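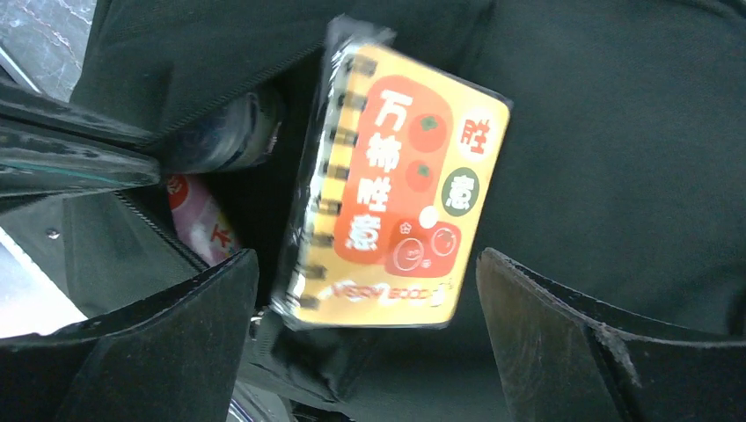 **Members' Forum > Service Clubs > District Conventions and Travel**

**Thread: Delegate reimbursement for the Zirance convention in July**

---

**clubsecretary_east** wrote on 13 May 2019:

Good morning to all members. Our club has received the registration packet for the July convention in Zirance and is now preparing its delegate budget. We are entitled to three voting delegates under the present membership count. Our general account can provide 2,000 dollars in total for travel, lodging and registration.

The question before our board is whether that amount should be divided equally among the delegates or paid against receipts. Our bylaws say only that "reasonable expenses of delegates shall be met by the club as funds allow." I would be grateful to learn how other clubs have handled this matter. Please cite your written policy if you have one.

---

**LamValleyClub** wrote:

Our club in Lam has paid against receipts for many years. The policy was adopted after the Driltura convention, where equal shares had been paid in advance. One delegate lived within driving distance and stayed with family, and another had to fly and take a hotel room for the full length of the meeting. Both received the same check. The members considered this unfair, and the policy was changed at the next annual meeting.

The current wording is as follows:

> Delegates shall be reimbursed for registration, standard lodging and the lowest reasonable fare. Receipts must be submitted within thirty days of the close of the convention. Meals are not reimbursed except for the official banquet.

The thirty-day limit is enforced. We have had two claims denied under it.

---

**pastdistrictofficer** wrote:

I must respectfully disagree with the previous post. Payment against receipts places the cost on the delegate until the claim is settled, and in some clubs that takes a full quarter. Members on fixed incomes are not able to carry a hotel bill for that long. The practical effect is that the same few members attend each year.

When I served at the district level, we advised clubs to pay a flat advance of 400 dollars per delegate, with the balance settled on receipts afterward. It requires more bookkeeping, but it opens the convention to members who would not otherwise put their names forward.

---

**LamValleyClub** wrote:

The concern is a fair one. I would note, however, that an advance must be recovered if the delegate does not attend. Has your district had any experience with that? Our board discussed advances and declined them for this reason.

---

**pastdistrictofficer** wrote:

It occurred once during my term. The delegate fell ill the week before departure and returned the advance within a few days, less the registration fee, which the convention office would not refund. The club absorbed the fee. A short signed agreement at the time of payment is sufficient protection in my view.

---

**northshore_member** wrote:

Before the original poster's club settles on a method, it may wish to look again at the costs in Zirance. The headquarters hotel is the most expensive on the housing list. The Griltitel is on the same list at a lower rate and is about 11 blocks from the convention hall. The packet states that a shuttle will run between the listed hotels and the hall, morning and evening.

Our delegates have booked at the Griltitel. Two of them are sharing a room, and the club is paying for that room directly by check. This removed most of the argument over advances.

---

**clubsecretary_east** wrote:

Thank you. I had overlooked the possibility of direct payment. Does the Griltitel accept a club check, or did it require a card to hold the room?

---

**northshore_member** wrote:

A card was required to hold the room. The check was accepted afterward as payment and the card was not charged. I recommend obtaining that in writing, as the first clerk we spoke with was not certain of it. Parking is charged separately and is not covered by the convention rate.

---

**quietquorum** wrote:

I would like to raise a different point. Several clubs in our area, my own included, have asked whether general funds should be used for convention travel at all. Our members raised money last fall for vision screening and for the food pantry. Even though the travel money comes from dues and is kept in a separate account, donors in the community do not always see that difference.

Our club voted this year to pay registration only. Delegates bear their own travel and lodging. I understand that this will not suit every club.

---

**pastdistrictofficer** wrote:

With respect, I believe this policy is mistaken. Dues are paid by members for the operation of the club, and representation at the convention is part of that operation. A club that sends no delegates has no vote on the dues increase or on the officers. If donors are confused, the remedy is a clearer annual statement showing the two accounts side by side.

---

**quietquorum** wrote:

We do publish such a statement. The question was still put to us twice at our pancake breakfast. I do not say that the members who asked were correct on the rules, but the board felt obliged to consider how the expense appears. Our decision will be reviewed after the convention.

---

**LamValleyClub** wrote:

On the voting point, I would remind all clubs that delegate certification is a separate form from registration. In Driltura, one of our members had registered and paid in full but had not been certified, and considerable time was lost at the credentials desk. The form must bear the signature of a club officer. The delegate should also bring photo identification.

---

**clubsecretary_east** wrote:

I thank everyone for these replies. I will put the following before our board at its next meeting:

- Registration to be paid directly by the club.
- Lodging at the Griltitel, to be paid directly by check if the hotel will confirm this in writing.
- Travel to be reimbursed against receipts, with an advance available on request and a signed agreement for its return.
- Meals to be the responsibility of the delegate — the banquet excepted.

I expect some discussion of the last item. One of our delegates has already asked about breakfast.

---

**northshore_member** wrote:

Breakfast is included at the Griltitel on the convention rate, according to our confirmation. It is served until nine, and the opening session begins at half past eight, so delegates who wish to be seated for the flag ceremony should plan to eat early.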